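Stories > Short fiction > Work

Search stories Go

Station Four

The Ninach arms went live at the Rurkport returns depot in May. Jummai Bashir had sorted 200 items a shift by hand. Her new title was attendant, and the target for the pair of arms was 164.

Procedure 111 covered her duties. Stand to the left of the table. Keep hands off the surface while the arms are powered. Log each stop by cause.

"What do I put for hesitation?" she asked.

Oleksandra Palamarchuk, who had written the procedure, looked at the list. "Other."

By the third week, Other was the longest column. Jummai began adding notes. Mouse, glossy, grip open. She could tell from the sound of the wrist when a stop was coming, and there was no field for that.
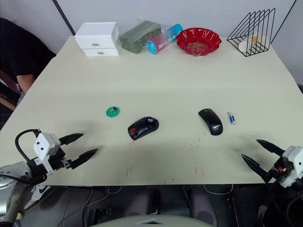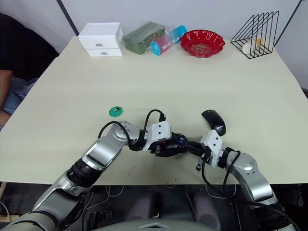 Oleksandra read the notes on a Friday and came down to the floor.

"You wrote that you heard it."

"I did."

"Before the fault?"

"Every time."

Oleksandra pulled a chair to the left side of the table and opened a new revision. Under Cause she typed a line, deleted it, and asked Jummai how she would spell the sound.

Related stories
The Eze Contract
Night Shift at Zerkcombe
Locker 652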